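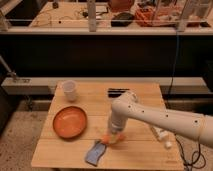 Birnutgate Cabins is looking for a seasonal turnover host to look after 6 rental cabins above Lake Belberg, from April until the pipes get drained for the winter. A turnover is what happens between one party's checkout at 10 a.m. and the next party's arrival at 4 p.m., and a good deal of it comes down to a blue sponge cloth and a pale wooden table that the next guests will expect to find without a trace of the last guests' pancakes. The rest is beds, bathrooms, firewood, and the drawer where people leave half a bag of charcoal as a gift.

What you would be doing

Stripping and making beds, including the bunks, which were built by someone with a grudge against knees.
Cleaning kitchens and bathrooms to our checklist. It runs to 2 pages and was once 1, before the fondue party.
Checking inventory and writing down what is missing. We lose mostly corkscrews. One year we lost a canoe paddle and gained a better one.
Handing over keys, explaining the woodstove, and explaining it again by phone at 9 p.m.
Reporting damage the same day, with a short note. Please leave the detective work to the office, where we enjoy it.

You would not be handling bookings, refunds or the guest who wants to discuss the weather forecast as a breach of contract. Those go to Jolán Fodor, who manages the property and has heard it before.

What we need from you

A driver's license and a vehicle that doesn't mind gravel. The Haugen cabin sits at the top of 240 yards of it, and the cart only goes halfway.
The ability to lift a full laundry bag and be polite in the same minute.
Weekend availability through the summer. We know. So does every other rental place on the lake.
Experience in housekeeping or hospitality is welcome. If you've raised teenagers, mention it in your application and we'll count it.

What you get

$842 a week before taxes, for a five-day week. Mileage is paid separately if you use your own car for supply runs. The Jevau cabin, our smallest, comes with the job for the season at no rent. It has a real shower, a fair view and a refrigerator that hums in a key you will come to recognize. One well-behaved dog is fine. Cats should be discussed, given the mice, who have seniority.

How to apply

Send a page about yourself and the names of 2 people who have seen you work. No cover letter about your lifelong passion for linens, please. Leave it in the box at the Birnutgate office or mail it, marked for Jolán. Interviews are held on the porch, weather permitting, and will include making one bunk bed.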